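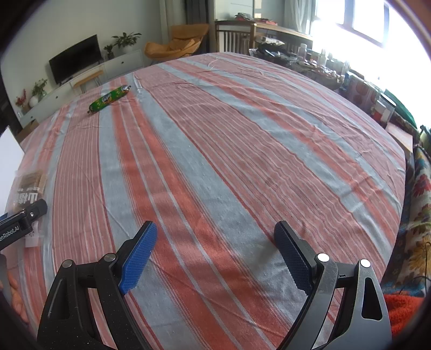

Flat sheet

A flat sheet is a rectangular piece of woven cloth, hemmed on all four edges, that is laid over a mattress or between the sleeper and the upper covers. It differs from a fitted sheet in having no elastic and no sewn corners. Flat sheets are made plain, printed or with woven stripes.

3 comments 12 shares

Construction

Most flat sheets are made in plain weave or sateen. In plain weave each weft thread passes over one warp thread and under the next, giving a firm, matt cloth. Sateen carries the weft over several warp threads at a time. The surface is smoother and has more sheen, but the longer floats catch more easily and wear sooner.

Thread count is the number of warp and weft threads in a given area, normally one square inch. A plain-weave cloth with a count of 195 is of medium weight and is common in household use. Some makers count each ply of a plied yarn separately, so figures from different sources cannot always be compared.

Striped cloth

Stripes may be printed on finished cloth or woven in with dyed yarn. In yarn-dyed cloth the warp is wound in a fixed order of colours, known as the warping plan, before weaving starts. The stripes then run the length of the piece and show on both faces. Printed stripes are usually paler on the back.

A broad band is often broken up by pinstripes of one or two ends each. The Skaltemetti mill used a warp of 2,842 ends for its double-width striped sheeting, with the selvedge ends drawn in pairs. The El Fassi workshop wove a narrower cloth and joined two lengths with a flat seam down the middle - a method that made matching the bands at the seam the slowest part of the work.

Hems

The top hem is normally deeper than the others and marks the end that is folded back over the blanket. A depth of 10 cm is usual. Side edges may be left as selvedge if the cloth was woven to full width. Cut sides are turned twice and stitched.

Shrinkage and creasing

Cotton sheeting shrinks mainly along the warp, and most of the loss takes place in the first few washes. Makers allow for this in the cut length. Creasing depends on fibre, weave and finish. Linen creases sharply, cotton less so, and blends with polyester least. Resin finishes reduce creasing but lower the tear strength of the cloth.

Naming

Trade names for striped sheeting vary by region. Dokilano denotes a wide band with pinstripes inside it, and Flollavum an even stripe without them. Mostafa Ouali's glossary of household cloth lists both terms and treats the first as the older - a view based on mill order books.

See also: Bolster, Fitted sheet, Ticking, Warping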